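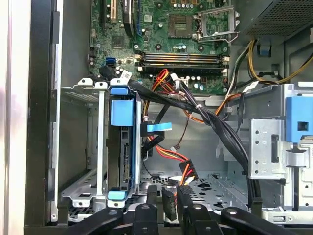

By Salma Bennani
Last updated: July, 4:40 p.m.

The computer disassembly cell at Cummont's Esamley plant is running again after a stretch of maintenance that took in the grippers, the fixture plate and the position settings for nearly every part the robots handle.

The cell takes retired desktop computers apart so the pieces can be tested and sold or sent on for recycling. Office towers come in with the side panel already off and are laid flat on the bench. The robot arms then work on the memory, the processor, the drives and whatever cables are in the way.

Ilham Hegazy, the technician in charge of the cell, said the trouble was in the fingertips. The pads had worn on one side, and the arm had begun closing slightly off center on small connectors.

"On a drive you would never notice," Hegazy said. "On a power plug you notice right away. It grabs the wire and misses the plug, and then you have a machine pulling on a cable, and we stop it there."

The control log showed 153 stops of that kind since the last service. Most were cleared from the panel in under a minute, but each one needed a person to walk over and look inside the case before the arm could move again.

Hegazy replaced the finger pads first, then ran the wrist camera calibration from the beginning. The camera rides on the side of the gripper and gives the arm its close view of the inside of the case. If its bracket shifts even a little, every position taken from it shifts too. She found one bracket screw that had backed out and put it back in with thread locker.

The next job was teaching positions again. With a tower on the bench, she moved the gripper by hand control to each pickup point and saved it. The crowded area between the drive cage and the drive bays took the longest. Power leads and data cables cross there on their way from the board, and the fingers have to come down among them without catching a loop.

"You go slow and you look at the camera view after every move," she said. "The bundle is never in quite the same place from one tower to the next. I save a point above the cables and let the camera handle the last part."

Cummont has used the cell on 2,684 towers so far. Of those, 2,422 were completed without anyone reaching in to finish the job. The rest were pulled and done at the hand benches, usually over a bent latch or a cable tied down in a spot the gripper could not get to.

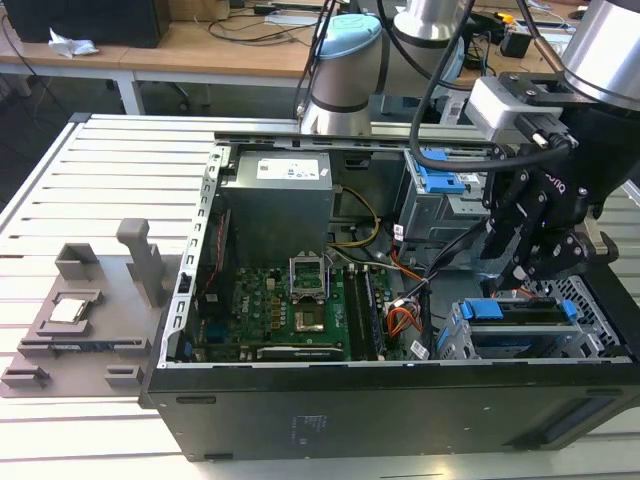 The Esamley cell with a tower on the bench and the fixture plate at left.

The fixture plate was changed during the same work. It is a 3D-printed part with holders for what comes out of the case, and the old one had loosened where it meets the bench. The new plate was drawn up by Abdel Rahman, a small tooling shop that also makes brackets for the plant's packing line. It has a recess for the processor and a long slot below that.

Hegazy said the recess was cut a little deeper than before. Processors set down in the old plate could tip when the fingers let go — and a tipped processor is hard for the camera to find again.

Software for the cell comes from Cemia, which sent an update in the spring. Hegazy held off installing it until the mechanical work was done so that she would know which change had done what. It went in last, and she ran six towers at reduced speed before signing the cell back over to the day shift.

Some of the upkeep will now be done more often. Finger pads are to be checked at the start of each shift with a plain steel gauge, and the camera bracket gets a paint mark across the screw head so that any turning shows. The bench slats will be brushed out at the same time. Loose screws from the cases tend to end up in them.

A second set of fingers is on order, with narrower tips meant for the smaller office machines the plant expects in the fall. Hegazy said those cases leave less room around the drive cage and will need their own set of saved positions.

Until the fingers arrive, the small machines will go to the hand benches. Full-size towers are back on the regular schedule.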